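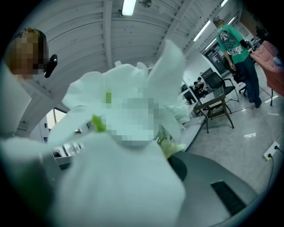 A white bloom close to the gripper camera, with the office behind it.

The fault we had in March was small, and I think it deserves more attention than the big ones get. A hand-held gripper stopped reporting its true opening. The jaws closed on a stem and the log said they were still 4 millimeters apart. The recording software accepted this, because 4 millimeters is a perfectly legal number, and it went on accepting it for 336 recordings.

Flower arranging is a good task for finding this kind of trouble. A stem is thin and it bends. With a block or a mug you can be off by a little and the policy trained on the data will still pick the thing up. With a stem, the arm at Larnumden closed to just short of contact, lifted, and left the flower where it was. Then it carried nothing over to the vase and opened its jaws, very politely. It did that all afternoon.

Our first response was to blame the training. Kha Kim spent over a week on settings before Melati Yusof plotted the jaw width for one recording and saw that it never reached zero. The cause was a slipped encoder coupling. Tightening the screw was quick — checking all 3,973 recordings in the set was not.

My view is that we treat hand-held grippers too casually. A robot arm gets a startup check, a fault light and a stop button. A gripper in a person's hand gets a battery and a wave. The reasoning is that a person is holding it, so nothing can go wrong. Nobody was going to be hurt by ours, I agree. But the arm that learns from it may work next to people later, and it will squeeze as hard as the bad numbers taught it to. 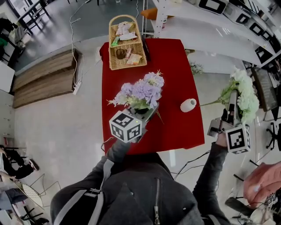
Phúc Khúc disagrees with me on the remedy: a close-and-zero check before every recording wears people out, and tired people skip checks, so once per session is the most you can ask for. I take the point about tired people. I still want the check every time, and I want the software to refuse to record without it. It takes two seconds. If the jaws are shut and the reading is anything but zero, the session stops and the gripper goes back to the bench.

We have done it this way since the repair. People grumbled for a few days. The older data is still being sorted, and I would sooner throw out a doubtful recording than argue for it.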